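Closure Trial Results and Changes to the Spring Bottling Run

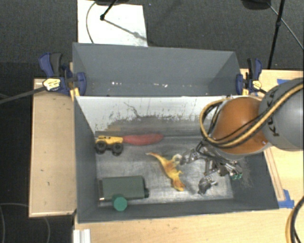

Robot arm and gripper over a gray bin.

December 11, 2023

The closure trial on the 2021 Kanar white has finished, and the results change how the wine will be sealed from the next bottling onward. Members who bought the mixed trial case will find the details below, along with drinking advice for the bottles they still have.

The wine was bottled from a single tank on one day. Half the run went under screw cap with a tin-lined seal, and the other half under a technical cork rated for five years. Fill height, free sulfur dioxide and dissolved oxygen were recorded at the filler for both halves. No change was made to the blend or the filtration between them.

We opened 92 bottles for testing over the course of the trial, split evenly between the two closures. Each was checked for free and total sulfur dioxide, color at 420 nanometers, and dissolved carbon dioxide. Tasting was done blind, in black glasses, by the same panel of six on every occasion. The last session was held 183 days after the previous one, with all bottles kept upright in the Rungate store until the morning of the tasting.

Free sulfur dioxide fell faster under cork, as expected. The bottle-to-bottle spread was the larger concern. Bottles under screw cap stayed close to one another at every check. Under cork, a small group had lost enough sulfur dioxide to taste flat and slightly bruised, with the green apple note gone. The remaining cork bottles were sound, and two of the panel preferred them for texture. There was no cork taint in any bottle. A faint struck-match smell was noted on some of the screw cap bottles at the first session, and it was absent by the last.

Starting with the April bottling, all Kanar white will be under screw cap. The free sulfur dioxide target at bottling will be lowered slightly to reduce the struck-match character, and the copper addition used on the trial lot will be dropped. The Berrada red stays under natural cork. It was not part of this trial, and the results for a white wine held in tank should not be applied to a red that spends two winters in barrel.

Members holding trial cases can tell the two lots apart by the code on the back label, just above the volume statement. Lots ending in C are under cork and should be drunk first, preferably before next summer. Lots ending in S can be kept for several more years if stored out of the light at a steady cellar temperature. If a cork bottle pours noticeably darker than others from the same case, set it aside and send us the lot code. We will credit it against your next shipment.

The change also affects the line. The Wiko capping head has been serviced, and new rollers will be fitted before bottling begins. Removal torque will be checked on the first case off the line and then at every pallet change. The corker will be kept in place for the red and for large formats.

There are 66 cases left from the screw cap half of the trial. They will be offered to members at the case price, with a limit of one per household until the end of the month. The remaining cork half will be poured in the tasting room and will not be sold by the case.

Mawuli Dankwa has the full set of lab readings and will send the spreadsheet to any member who asks. Please include your member number in the request. Tasting notes from the panel are in a separate file and are only available for the last three sessions, as the earlier ones were taken on paper and have not been typed up.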